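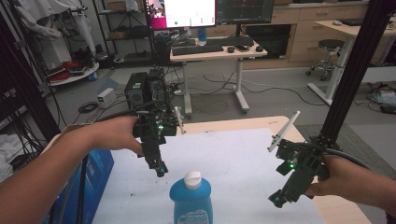
## Gernura seed-starting cabinet

Tall heated cabinet for starting seeds. Takes 24 standard trays. Shelves lift out, doors on the front, controller on top. Made for small nurseries, allotment groups, school gardens, anyone who has run out of windowsill.

Price £600, delivered to the ground floor. Upstairs by arrangement, ring first.

Page updated 2023-04-05. Older printouts show the old door catch and the old price - bin them.

## What it's for

Getting seed up early and evenly. Tomatoes, peppers, aubergines, basil, celeriac, most half-hardy annuals. Also fine for slow stuff like parsley, which will sulk on a cold bench.

Not for growing on. There's a light in the top for looking at the trays and it isn't strong enough for anything else. Once the first seedlings show, trays come out and go under proper lights or into the greenhouse. Leave them a day too long and they go leggy. Two days and you may as well sow again.

Some people use it for bread dough. It works, just clean it out well first. Yoghurt no, the dial doesn't go high enough.

## Basic details

- Heater: 100 watts, sealed, in the base
- Fan: small, runs all the time, quiet enough for a kitchen
- Controller: dial for temperature, switch for light, one socket for the plug
- Shelves: wire, plastic coated, lift out without tools
- Doors: clear, double skin, magnetic catch
- Feet: adjustable, do level it or the trays flood at one end
- Lead: long enough for most sheds, do not coil it up behind the cabinet
- Drip tray: slides out from the front

Trays not included. Any standard full-size seed tray fits. Half trays fit two to a runner. The deep square ones from Flumness fit too but you lose every other shelf.

## Setting up

1. Stand it indoors or in a dry shed. Frost is all right when it's off, rain never is.
2. Level the feet.
3. Drip tray in, then shelves, bottom one first.
4. Plug in, dial to the middle, doors shut, leave overnight empty.
5. Check with your own thermometer on the middle shelf. Move the dial if you need to, a small nudge at a time.
6. Sow, water from below, let the trays drain, load.

Let them drain. Most of the calls we get in spring are about fogged doors and water on the floor, and its trays put in dripping.

The top shelf runs slightly warmer than the bottom. Peppers up, lettuce down. Lettuce is happier out of it altogether if your house is warm.

## Dial settings

The numbers on the dial are just numbers, not degrees. Starting points:

| Crop | Dial |
|---|---|
| Peppers, chillies, aubergine | high |
| Tomatoes, basil, cucumber | middle to high |
| Celery, celeriac, parsley | middle |
| Brassicas, leeks, onions | low |
| Lettuce | low, or off |

Mixed load - set it for the tomatoes and put everything else where it can cope.

## Clellitz or Ninh controller?

Two versions in the warehouse at present.

**Clellitz** is the plain dial. Standard, in the price. Holds steady, nothing to program.

**Ninh** has a day and night setting, so it can drop back after dark. Useful for flowers that want a swing in temperature. Costs a bit more, ask for the current figure when you order. Comes back on at its old settings after a power cut. Both fit the same bracket, so you can swap later with a screwdriver. Unplug first obviously.

Sơn Ung in the workshop prefers the Clellitz for schools. Fewer buttons for people to press on the way past.

## Cleaning

End of season: shelves and drip tray out, wash in warm soapy water, dry in the sun. Wipe the inside with a damp cloth. No bleach on the doors, it clouds them. Fluff collects on the fan guard - soft brush, unplugged.

Damping off last year? Wash the lot twice and buy fresh compost. Old compost is nearly always the culprit.

Store with the doors propped open a crack.

## Spares

In stock:

- door magnets, sold in pairs
- wire shelf
- drip tray
- feet, set of four
- fan
- Clellitz controller
- shelf clips (same clip for all models)

Doors are out of stock. More expected in August. If yours has cracked, clear tape will hold the warmth in well enough till then.

Heaters we fit ourselves. Please don't open the base, the guarantee goes if the seal is broken.

## From customers

> Had it in the utility room since the end of winter. Chillies all up, even the ones I'd given up on. Feet are fiddly. - Lyle Pennington

> Good. Wish the light was brighter but the page did say. Second one ordered for the other tunnel. - Mandla Buthelezi

> Shelf clips were missing from the box, replacements came quickly. Basil very even, coriander patchy but that was old seed. - Lụa Mạc

## Ordering and returns

Order by phone or with the form. Small firm, so in the busy weeks leave a message and we ring back, usually after closing. Say which controller.

Returns within 30 days, clean, in the original box. Keep the box flat somewhere, it's an awkward size and we can't send another. Collection is charged unless its faulty.

Delivery is by van on a pallet. Two people needed to lift it off. The driver can't help past the door. Check the clear doors before signing, write "damaged" on the sheet if there's a crack, then tell us the same day.

Trade and school orders of more than one cabinet go to Cường Lò, who does the paperwork and can sort an invoice. Spares orders go through the same form - put the part name in the notes box.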